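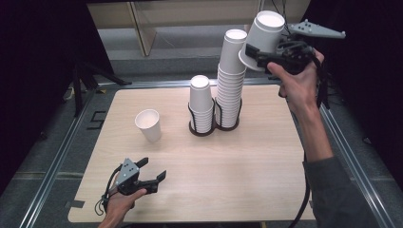 Jatstead, September

I have been beaten by a paper cup. I would like that on record before the official version goes round, in which the afternoon was lost to "an intermittent gripper fault."

The job is table stuff. You hold a gripper in each hand, you stack cups and shuffle plates, and everything your hands do gets logged so that a robot arm can copy it later. We call our setup Skirnard, after a place on somebody's map, and on a good day it makes me feel like a very careful lobster.

Sunday was going fine until take 503. I squeezed the right trigger, lifted a cup off the tall stack, went to put it down and let go. The jaws stayed shut. I let go harder, if you can picture that. The cup began to fold in on itself with a sad little crackle, and the screen cheerfully informed me that the gripper was fully open.

So the log said one thing and the cup said another, and I know which of them I believe. We pulled the last 6 takes and found the same lie in 5 of them, just smaller. The recorded width drifted away from the real one a bit more each time, and I had been correcting for it by hand without noticing. People are good at that. An arm trained on those takes would learn to crush things and report success, and I've worked for managers like that.
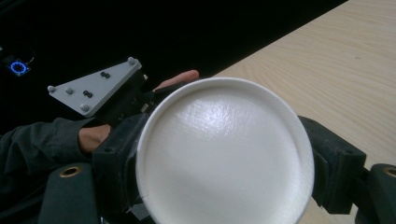

We switched to plates for the retest, on the theory that a plate at least shows you where it's being bullied. Five squeezes, a ruler, a lot of squinting. The left-hand gripper read true every time. The right one was out by nearly the thickness of a pencil, and it got worse whenever the cable was tugged.

The culprit was a connector that had backed halfway out of its socket. I had also been stepping on that cable since lunch, a detail I put in the report in fairly small type.

The fix was a new connector, a zip tie and a rule about where I put my feet. Whitelaw, the software that's meant to flag bad takes, had passed every one of them with a green tick, so it now gets a width check at the start of each session. The Italow people want the bad takes kept as a test set. Fine by me. My worst work, preserved forever in its own folder.

Retakes start in the morning. I've bought more cups.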